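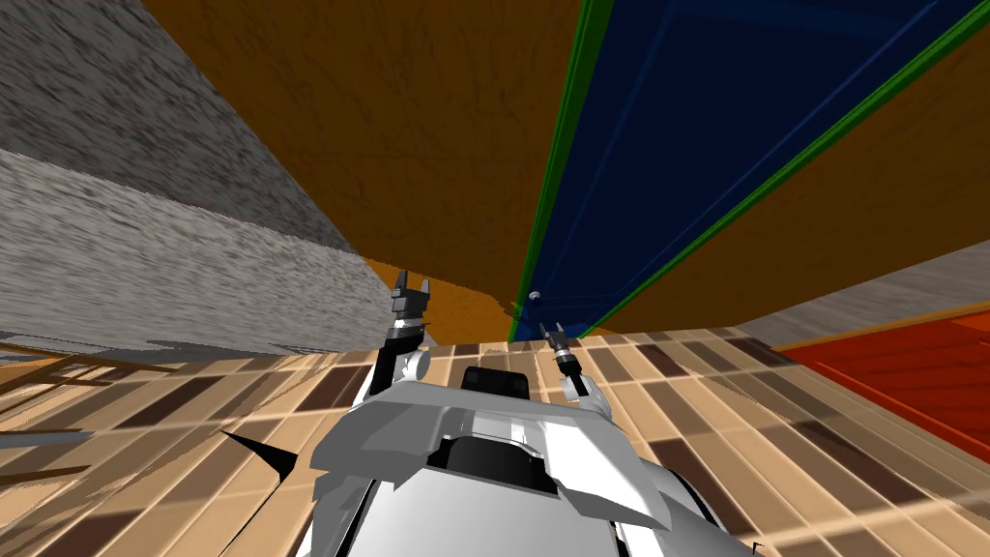
Why Does My House Make Noises at Night?

You are in bed. The light is off. Everybody has stopped asking you whether you brushed your teeth. And then, from somewhere near the stairs: crrrrk.

Congratulations, your house has just made a house noise. It has probably been making them all day, too, but you were busy being louder than it was.

So what is going on in there?

Wood never sits completely still

A tree drinks water through its roots and moves it up the trunk through very thin tubes, like a huge bundle of drinking straws. When the tree is cut down and sawed into boards, the straws are still there. Dry air pulls water out of them and the board shrinks a little. Damp air puts water back in and the board swells up again. You would need patience to watch this happen, and there are better shows on.

Most of the change goes across the board, from side to side. A board hardly gets any longer or shorter. This is why the gaps between floorboards can look wider in winter, when the heating is on and the air indoors is dry. In a sticky August the gaps close up and the bathroom door refuses to shut, usually when you are the one in the bathroom.

Heat moves things around as well. Metal pipes, gutters and nails grow a tiny bit when they get warm and shrink when they cool down. Metal and wood don't grow by the same amount, so where they are fastened together, one of them has to give a little.

Why it happens at bedtime

During the day the sun warms the roof and the walls. In the evening the air outside cools off, and then the roof and walls cool off too. They start to shrink, but they are nailed, screwed and glued to each other, so they can't just slide back to where they were. They get stuck. The push builds up and up until one piece suddenly slips, maybe by less than the thickness of a hair.

That slip is the crack you hear. Scientists call this stick-slip, which is a surprisingly good name considering that scientists picked it. A violin works the same way. The bow grabs the string, the string slips free, the bow grabs it again, and this goes on hundreds of times a second. Your stairs are basically a violin played by someone who has not practiced.

The other reason you hear it at night is that there is less to cover it up. The TV is off, the street is quieter, and your ears have nothing better to do.

The floor that tells on you

Floors creak for a slightly different reason. Under most wooden floors there are long, strong beams called joists. The boards are nailed to the joists, either directly or with another layer in between. After years of people walking across it, a nail can work a little loose. Now when you step on that spot, the board bends down and rubs on the nail, or on the board next door. Eeeeek. You lift your foot and the board pops back up. Eeeeek again.

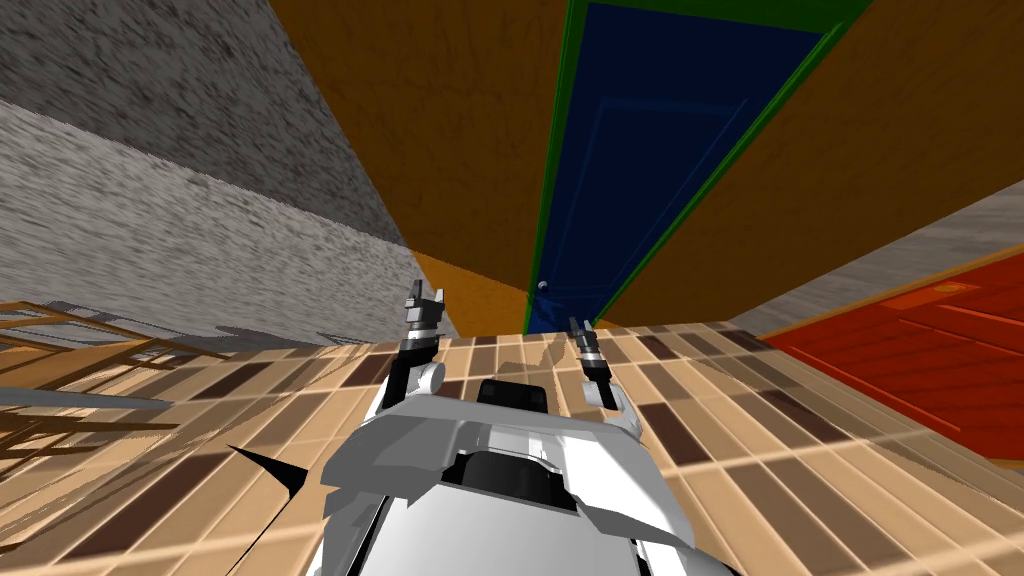 A wooden floor and a doorway.

If you want to cross a creaky floor quietly, stay near the walls. Boards bend less there, because they have more holding them up. Stairs work the same way, so keep your feet close to the side. (We are telling you this for science. What you do about the cookies is between you and your conscience.)

Long ago in Japan, some palaces and temples had corridors that chirped when anyone walked on them. They are known as nightingale floors. The sound comes from metal clamps and nails moving against each other under the boards. People often say the floors were made that way to catch sneaking visitors, though some historians think the chirping was an accident that got a good story attached to it later.

A small guide to who is making that noise

Tick, tick, tick, slowing down: a radiator or a hot water pipe cooling off.

One loud bang in the wall when a faucet shuts off: water in the pipe has stopped in a hurry. This is called water hammer. If it keeps happening, tell a grown-up, as pipes don't love it.

Gurgle: a drain swallowing air along with the water. Very rude, mostly harmless.

Low hum that starts and stops: the refrigerator.

Scratching that moves around: this one isn't the house. It has feet. Tell a grown-up about this one as well.

Make your own creak map

Ebere Okeke, who is nine and lives in Fenville, wrote to us to say that her hallway has 19 boards and 4 of them creak. She has drawn a map and her brother is not allowed to see it.

You can make one too. You need paper, a pencil and socks.

Draw the floor of one room or hallway. Walk across it slowly, heel first, and put an X wherever you hear something. Then wait for different weather and do it again with a second color. A rainy Tuesday against a dry, cold one is a good match. Some of your X's may have gone quiet, and new ones may have turned up.

While you're at it, try stepping on one creaky spot with just your toes, then with your whole foot, then carrying a stack of books. Write down which one is loudest. If somebody asks why you are marching up and down the hall with an encyclopedia, show them the map.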